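April 2024, refurbishing notes, Vekidside workshop

Today I worked mainly on the memory errors in the office towers that came from Kukia. The machines start normally, but under long load the test program reports faults, always in the upper addresses. I let it run 31 passes on the first tower and got 4 errors. With one module removed: no errors. With the modules exchanged between slots: 2 errors, same range.

So I suspect the module, but one clean run is not enough for me. Joris Mulder wants a second run overnight before we write anything on the label.

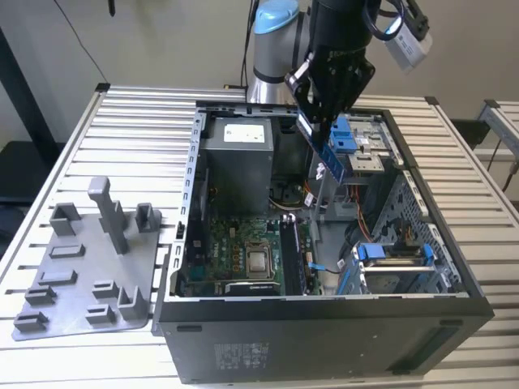

Memory module above the open case.

Other points, so that I don't forget:

- The contacts should be cleaned with alcohol, never with the eraser. The crumbs stay in the slot.
- Dranusard still sells this type of module, minimum order 400 pieces. Too many for us. I will ask Trình for a small lot.
- BIOS settings go back to default before every test. Last week I forgot this and lost one afternoon. 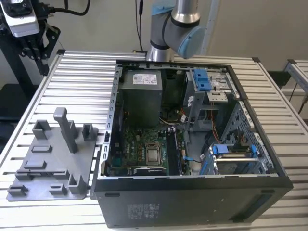

Annick Cloutier remarked that errors in a fixed range can also come from the memory controller in the CPU, and that I should try a known good module in the same slot before I blame the old one. I agree, it goes first on the list for tomorrow.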